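首页 > Boment 内部手册 > Oda 拆机工位 > 第四章 上机前布置与日常交接

第四章 上机前布置与日常交接

前三章讲的是安装和网络,设备组的人看就行。这一章是写给每天站在工位旁边的人的,也就是你和我。我在拆机线上干了好些年,Oda 进来以后第一批被叫去学的就有我,所以他们让我来写。我写东西啰嗦,你忍一忍,急着开工的话直接跳到4.3。

4.1 你的活变成什么样了

先说大家问得最多的。以前一个人一张台子,一把电动螺丝刀,一台机箱从头拆到尾:侧板、内存、硬盘、处理器,拆完分盒,贴单子,下一台。现在前头和后头还是人,中间那段重复取放的动作交给机械臂。人做三样事:把机箱摆好,看着它干,它停下来的时候过去处理。

我刚听说的时候心里也打鼓,想着以后是不是就没我什么事了。用到现在,我的感受是手腕轻松多了(以前拆完一个班,拧毛巾都费劲!),脑子反而比以前累。以前可以边拆边想晚上吃什么,现在你得留神它的动作,听声音,看日志,判断它为什么停。有人喜欢这样,有人不喜欢,我们线上两种都有。不喜欢的可以跟班长讲,前段开箱和后段检测都还缺人,调过去不影响岗位级别,这一条写在岗位说明里了,你去翻。

从试运行到我写这一版,这个工位一共过了3,972台机箱,其中188台中途停下来叫人。停下来的原因五花八门,最多的是线挡路,其次是托盘没放到位。这两样都是上机前布置的事,所以这一章才这么长。

4.2 开工前要备齐的东西

放在工位右手边的推车上,别放在铝型材台面上,台面要留给机箱和托盘。

- 防静电腕带,每班开始先测一次
- 十字螺丝刀一长一短
- 扎带和斜口钳
- 软毛刷(灰大的机箱先刷,刷完再上台)
- Rirker 的零件托盘,灰色打印件,每个工位配两只,一只在用一只备用
- 异常标签,黄色的那卷
- 登记平板,打开 Gunditz 并登录你自己的账号

注意:请用自己的账号。我知道换班的时候退出再登录很烦,我也偷过懒,结果前一个班的异常全记到我头上,解释了半天。

4.3 摆机箱和托盘

步骤1 确认机械臂停在待机位。平板上的状态条显示“待机”,同时工位灯是绿的,两样都对上才能伸手。只有一样对上的话,先按暂停,再等状态刷新。

步骤2 在前段拆掉侧板,螺丝放进随箱的小袋。有些机箱是免工具的,扳一下就开,别硬撬。

步骤3 把机箱放倒,开口朝机械臂能进去的那一面,平放在台面上。铝型材有一道一道的槽,机箱底下如果有脚垫,容易卡在槽边上,看着是平的,用手按四个角就会晃。晃的话挪一点点再按,直到不晃。

步骤4 托盘放在机箱左侧,跟机箱隔开一点,手指能伸进去就够了。托盘四周立着几个小支架和挡块,那是放零件用的,别拿它当把手!拎托盘请托住底板。我们已经掰断过支架了,掰断的那位是我。

步骤5 托盘中间那根立柱不能歪。歪了就换备用的,把歪的那只贴上黄标签送设备组。别用胶水粘,粘出来的高度不准。

步骤6 检查要取的件在不在。有的机箱送来的时候内存就缺,有的连处理器都没有,这种要在平板上把对应的格子勾成“缺件”,要不然机械臂会老老实实去找一遍。

步骤7 看一眼机械臂上的那几根黑线缆。它们从上面垂下来,跟着手臂走,弯得大一点没关系,别让它绕到机箱的边角或者硬盘架上。发现绕住了,先暂停,再用手拨开。

摆好以后大致就是下面这种样子。每台机箱尺寸不一样,不用跟它一模一样,看相对位置就行。

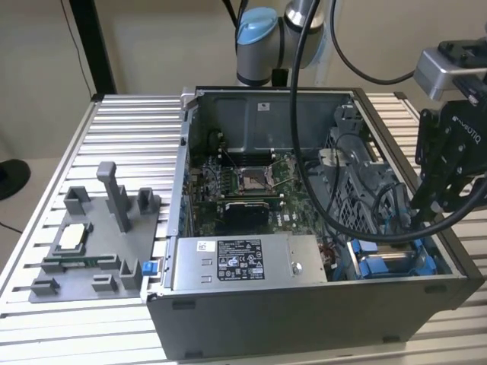
图4-1 机箱侧放在铝型材台面上,左边是零件托盘,处理器和内存各有各的位置

图里处理器插座是空的,左边托盘的方框里放着一颗处理器,前面那条槽里躺着一根细长的小绿板,样子像内存条。你自己布置的时候,我建议先把托盘里上一台留下的件清走。有一回我没清,接着就按了开始,机械臂要放的位置已经有东西了,它停下来叫我,我还跟它生气,觉得它笨。后来翻日志才发现是自己忘了。

小心:处理器的触点不要用手摸。从托盘上取的时候捏两边,放进防静电盒,盖上盖子再贴单子。顺序别反,贴单子的时候手一松掉地上的事,每个月都有人报上来。

提示:托盘和机箱之间别放螺丝袋、手机、咖啡。尤其是咖啡,我不点名了。

4.4 理线

这一节我本来只想写两句话,设备组看了停机记录,让我写细一点,行吧。

老机箱里面的线什么走法都有。原厂理得好的,线束贴着边走,不碍事。二次维修过的就难说了,我见过扎带把硬盘线和电源线捆成一根麻花的。机械臂靠相机找零件,线横在零件前面,它有时能认出来,有时认不出来,认不出来就停。

步骤1 打开侧板以后先找供电线束,看它从哪里下来,往哪里去。不用拔,先看。

步骤2 找硬盘。看它的数据线和供电线是从哪一侧出来的,有没有压在托架的卡扣上。

步骤3 压住卡扣的线往主板那一侧拨。拨不动就说明有扎带,剪扎带,别拽线。斜口钳的嘴朝外,剪的时候另一只手把线捏开一点。

步骤4 散热片上面不要搭线。散热片的边有时候很利,我手上有个小疤就是这么来的,请戴手套。

步骤5 拨完以后,退后一步,从上面往下看一眼。你能一眼看到硬盘托架的两个卡扣,相机多半也能看到。

步骤6 剪下来的扎带头全部捡走。掉进机箱的也要捡,它们会滚到电源底下去,后面检测的同事听见里面有响声就要退回来重开,很招人恨。

注意:理线期间工位必须处于暂停状态。别仗着它“应该不会动”。它动之前有提示音,可车间里有时候吵得你听不见。

4.5 硬盘这一步怎么看着它做

硬盘是我们这个工位最花时间的一步,也是大家最爱围着看的一步。蓝色塑料托架的机型用得多,所以拿它当例子。

步骤1 在平板上选机型。选错机型它会按另一套位置伸进去,虽然有力控会停,但是那一下你心里会“咯噔”一下。机型以机箱或主板上印的为准,别信随箱的单子,单子常常是上一道抄错的。

步骤2 按“单步”,先不要按“连续”。每换一个新机型,头一台都走单步,这是规矩。走顺了再换连续。

步骤3 夹爪靠近硬盘的时候会放慢。这时候看两根手指的两边,有没有线缆夹在手指和零件中间。有的话按暂停,手动退回,理完线重来。

步骤4 平板上能看到腕部相机的画面。我习惯一只眼看平板,一只眼看现场,你习惯怎么看都行,但是别只看平板。
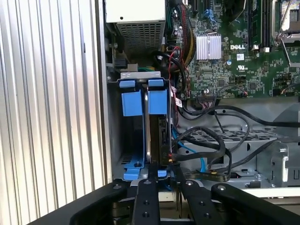

图4-2 腕部相机画面:夹爪伸进机箱,硬盘装在蓝色托架里

看这种画面我有几个笨办法,给你参考。先找蓝色,托架顶上那两个方形的蓝卡扣很好认,硬盘在它们中间。找到以后再看手指离硬盘远不远。图里左边那根手指就在硬盘下方,右边那根贴着线,像这样手指已经挨着线的时候,我会停下来多看几秒再让它走下一步。线如果跟着手指动,就别继续了。画面中间那几根黑色的线,还有从它们底下斜着过去的浅蓝色数据线,都是容易被带到的,新来的同事先盯住它们。

步骤5 需要松卡扣的动作,按平板提示走。提示写“人工确认”的时候一定要真的确认,别闭着眼睛点。我知道点多了手会变快,我自己也有这毛病,所以我给自己定了个规矩,点之前先念一遍屏幕上的字。旁边的人笑话我,随他们笑。

步骤6 硬盘取出后放进带锁的回收箱,扫序列号。扫不上就手输,输完让旁边的人念一遍核对。硬盘这一块客户查得严,丢一块比拆坏十台机箱还麻烦。

小心:机械臂夹着零件的时候断电、按急停,零件有可能掉下来。急停照按,不要因为怕摔东西就犹豫,硬盘摔了写单子就好。脚不要伸到台子底下。

4.6 它停下来叫你的时候

工位灯变黄,平板响,Gunditz 弹出一句话。这句话有时写得很玄,我按意思给大家翻译一下。

“目标未识别”:它没看见要找的件。先看是不是真缺件,再看有没有线挡住,最后看镜头脏不脏。灰大的时候擦镜头用无尘布,别用袖子。

“放置位占用”:托盘上有东西。参考我在4.3里丢人的那段。

“接触力超限”:手指碰到了它没料到的东西。先别点重试!过去看一眼手指两侧和线缆。连着点重试是最糟的做法,设备组在日志里看得清清楚楚,会来找你聊天。

“姿态不可达”:机箱放得太远或者太歪。暂停,挪机箱,重新按四个角,再重新定位。机箱前沿到台面外沿留大约300毫米,太靠外它够着别扭,太靠里你自己伸手别扭。

“等待人工”:就是轮到你了。它做不了或者我们没让它做的步骤都会出这一句,比如滑丝的螺丝、粘了胶的散热片。这些还得靠手,也还得靠经验。我挺喜欢这一句的,看到它就知道自己的手艺没白学。

处理完以后:

步骤1 手和工具全部离开台面。

步骤2 在平板上选停机原因。请选具体的,不要一律选“其他”。停机记录每周都有人看,之前托盘的前角改矮,就是靠大家选得准才看出来的。

步骤3 写一句备注,大白话就行。“硬盘线被扎带捆在电源线上”比“线缆异常”有用一百倍。

步骤4 按继续,站在原地看完一个动作再走开。

同一台机箱停了三次还过不去的,就别跟它耗了,贴黄标签转人工台。转人工台不扣任何人的数,这一点我专门跟班长确认过,写在这里大家放心。

4.7 一个人看几台

这个问题吵过。最早的安排是一个人看两个工位,纸面上没毛病,干起来完全不行,两边同时变黄的时候人就来回跑,跑着跑着就开始连点重试。现在改成新人看一台,单独带班满6周以后才可以看两台,自己愿意才看,不愿意就继续看一台。

看两台的话,两边的开始时间要错开。我的做法是左边那台进到硬盘那一步,右边再上新机箱,硬盘那一步做完我再去理右边的线。你可能有更好的节奏,试出来了告诉我,我加进下一版。

还有一件事要讲。工位旁边的高脚凳可以坐!刚开始大家都站着,好像坐下就是偷懒似的。看着机器干活本来就是你的工作,坐着看得更久更稳。凳子是按工位配的,被隔壁借走了请要回来。

4.8 交接班

交接以前是喊一嗓子“剩三台啊”就走了。现在不行了,因为机械臂停在半路的状态,下一个人光看是看不出来的。

步骤1 交班的人把手上这台做完,或者点“安全中断”,等机械臂回到待机位。

步骤2 托盘清空,两只托盘都看一眼,有歪的有裂的当场说。

步骤3 硬盘回收箱核对数目,两个人一起锁。

步骤4 平板上填交接栏:今天哪个机型卡得多,改过什么设置,有什么没解决的。改过设置一定要写。夹爪速度被人调慢了没讲,下一班以为机器坏了,叫了半天设备组,这种事不要再有了。

步骤5 交班的人退出账号,接班的人登录,测腕带。

步骤6 接班的人空跑一次回零,看着它走完,听听有没有怪声音。

接班第一台建议走单步,就算是熟悉的机型也走单步。多花不了多少时间,你自己的状态也跟着慢慢进来了。

4.9 日常清洁

每班结束做,别攒着。

- 台面的槽里最爱藏螺丝,用带磁的长杆从一头拖到另一头,再用吸尘器
- 夹爪手指用干布擦,不喷任何东西
- 线缆用手从上往下顺一遍,摸到有磨毛的地方贴标签报修,报修前停用
- 托盘用软毛刷,不要用水冲,冲完缝里干不透
- 相机镜头按4.6里说的擦
- 地上的扎带头扫掉,踩着会滑

注意:机械臂的关节盖不要自己打开。里面的事归设备组,我也不会。

4.10 这一版改了什么

本章上一版把理线塞在摆机箱那一节里,大家反映找不到,单独拎出来了。4.7是新加的。停机提示的顺序按出现得多不多重新排过,不太准的地方请指正。12月换新托盘以后图4-1要重拍,图没换之前以托盘底下贴的说明为准。

更新:2018年10月7日

读者留言

夜班小台灯:4.4 救了我。之前一直拽线,班长说了我几次我都不服气,看到“剪扎带,别拽线”终于记住了。问一下,线束比较硬、拨过去又弹回来的怎么办?

作者回复:用一根松的扎带把它临时套在旁边的线束上,套住就行,别勒紧。拆完记得把扎带也剪走,带头捡走。

后段检测的:请前面的各位继续捡扎带头,谢谢。另外螺丝袋麻烦封口,昨天收到一袋是敞开的,倒得满推车都是。

右撇子看左屏:我还是觉得站着看得清楚,坐下来角度太低,屏幕反光。凳子能不能换高一点的?

作者回复:凳子底下有个拨杆,可以升,我也是坐了好久才发现。反光的话把平板支架往里转一点试试。

新来的一台机:选停机原因那里,如果线挡住了,同时托盘也没放到位,选哪个?

作者回复:选先让它停下来的那个,另一个写在备注里。分不清就选线,备注里两样都写上。

拆了十几年:本来很抵触,现在勉强能接受。滑丝螺丝还是得叫我,挺好。

Boment 内部资料,转载请先打招呼 | 手册问题请在 Gunditz 里提交“手册反馈” | 托盘补领找 Rirker 驻场窗口 | © 2018 Boment | 返回顶部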